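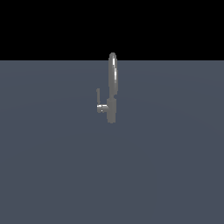 Kitchen faucet, computer rendering

Goltard will play 2 preseason games in August, down from 5, under the revised league calendar.
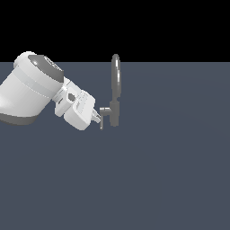
Rosters stay at 27 until the final cut.

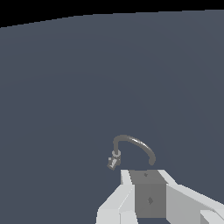 Moges objected that the shorter schedule leaves backup linemen short of live snaps.

The Bominum game, a trip of 453 kilometres, keeps its evening kickoff.

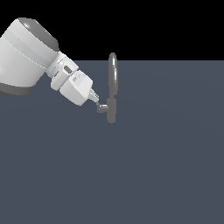

Gallunley replied that a controlled scrimmage at a neutral centre would cover the gap.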